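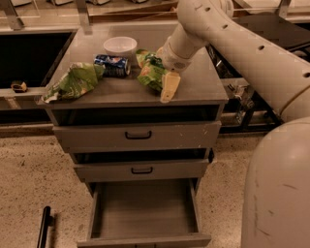 Figure 2. Single-serve packaging on a cabinet top: drink can on its side, two crumpled snack bags, open bowl. Drawers pulled out.

4. Where packaging waits before it gets thrown out

4.1 The holding stage

Most work on household recycling starts at the bin. Ours starts earlier. Between the last sip of a drink and the bin there is a stretch of time when the can or bag just sits somewhere, and in the diaries from Trullmont this stretch was often longer than people guessed at sign-up. We call it the holding stage. Surfaces used for it we call holding surfaces: counters, cabinet tops, desks, the arm of a couch, the floor next to a bed. The kind of mix in Figure 2 is typical of what the diary entries list — a can, a couple of snack bags and a dish sharing one surface, each with a different place it should end up.

That last point matters more than it looks. A can goes in recycling in Trullmont. A snack bag does not; it is trash at the curb, and only the store drop-off at Balora takes film of any sort. A bowl goes to the sink. One surface, three routes out. Sorting studies that weigh bins miss this completely, as the sorting choice has been made by then.

4.2 Data

Diaries ran for 16 weeks in two apartment complexes, Himevine and Buzatu. Invitations went to 700 households. Response was better at Himevine, probably due to the lobby table on move-in weekend. The final file has 3671 entries after cleaning. An entry is one item, one surface, one time put down, one time picked up. Dropped: entries with no pick-up time, entries where the item was refilled or eaten from again, duplicates from people logging the same can as their roommate.

Times are self-reported and clumpy. Lots of entries on the hour and half hour. We did not try to correct this. Readers should treat short holding times with care — a can logged as put down and picked up at 9:30 p.m. could mean seconds or could mean the person filled in both boxes later.

4.3 Cans versus bags

Cans moved first. This held in both complexes and on every type of surface except desks, where the gap was too small to say much. Diary notes point to two reasons. First, people see a can as finished in a way a bag is not. Bags get folded over "for later" and then later does not come. Second, cans tip. Several notes mention picking up a can only after it had been knocked over, with worry about drips on paper or a charger.

Bags, by contrast, seem to fade from view. They take the shape of whatever they are next to. Respondents who reported a tidy counter in the weekly check-in still had open bag entries from the same day, sometimes more than one. When asked, the usual answer was some version of "oh, that one." We think this is worth its own study. We also think it explains some of the film found in recycling bins at Buzatu: the bag gets swept up with the cans in one trip and goes where the cans go.

So a contamination problem that looks like lack of knowledge may be partly a carrying problem. People at Buzatu did well on the sorting quiz. As well as Himevine, in fact. They just carry everything down in one load, down more stairs.

4.4 Dishes as holders

Not planned for in the diary form, and we wish it had been. A good share of the free-text notes describe a bowl or mug used as a temporary trash holder: wrappers, pull tabs, peels, napkins. Once a dish is used this way it stays out longer, and so does everything in it. Empty dishes went to the sink sooner than dishes holding waste. The form has no box for this so we can't give a rate, only say that it turned up in both complexes and in homes with and without kids.

One Himevine respondent started keeping a bowl out on purpose for this and reported the counter was clearer but the bowl was "disgusting by Thursday." Fair enough. A small lidded container was suggested in the exit survey by several people independantly.

4.5 Drawers and bins close by

Distance to the bin was the variable we expected to do the most work. It did some. Bin under the sink, shorter times. Bin in a hallway closet, longer. But having drawers or a cabinet right below the holding surface cut the other way in the notes: things that had no clear home got pushed in a drawer, mostly sauce packets and clean bags, now and then a flattened used one. These items leave the diary without leaving the home. We coded them as "stored" and left them out of the holding time results, which makes the averages look better then they should.

4.6 Limits

Two complexes, one town. Renters only. No one in the sample had a backyard bin. The diary itself surely changed habits, most of all in the first weeks, and we saw entries thin out toward November as people got tired of logging. We did not visit homes, so surface size is whatever the respondent picked from the list (small, medium, large), and medium clearly means different things to different people.

Also no price data. Trullmont has no deposit on cans. In a place with one, cans might be held much longer, on purpose, in a bag by the door, and the order reported in 4.3 could flip. Section 5 takes up the one-load carrying habit and the stair effect at Buzatu.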